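Home Stories Archive Submit Contact

The Second Gripper

The Tradum gripper had failed 9 times by noon, so she unbolted it and put on the Nudent. The pads were dark and thick and she had no opinion of them yet. She typed the new part into the log and started the count over.

Motaung wanted a number by four o'clock. The contract was for 2000 units, and whichever gripper did better on the blocks would go on every one of them. Her own name was nowhere in it. She had moved to Latness in April for this job and still ate lunch in her car.

She sent the arm down over the blue cube and stopped it short, fingers open, to check the wrist camera.

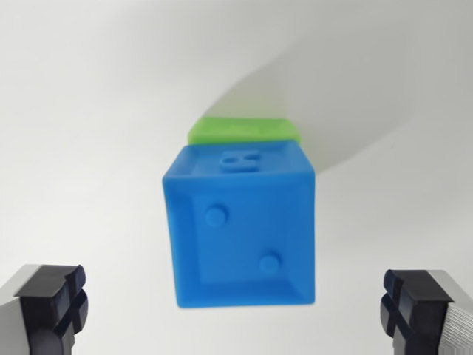 Blue cube, two-pip side, before the close.

The centering was good. She looked at the two pips longer than she needed to. Her father had kept dice in a coffee can and rolled them to decide who did the dishes. When he rolled low he did them and didn't complain, and when she rolled low he usually dried.

She pressed the key and the fingers closed. Then she did it again, and kept on until the log said 162. The Nudent had dropped four. The Tradum's old score, from the winter, was better than that, on a cleaner table with a newer arm.

She wrote both numbers in the report. Under "Recommendation" she wrote "Nudent," took it out, and went to get a coffee. At twenty to four the box was still blank.

Previous Story Next Story Back to Top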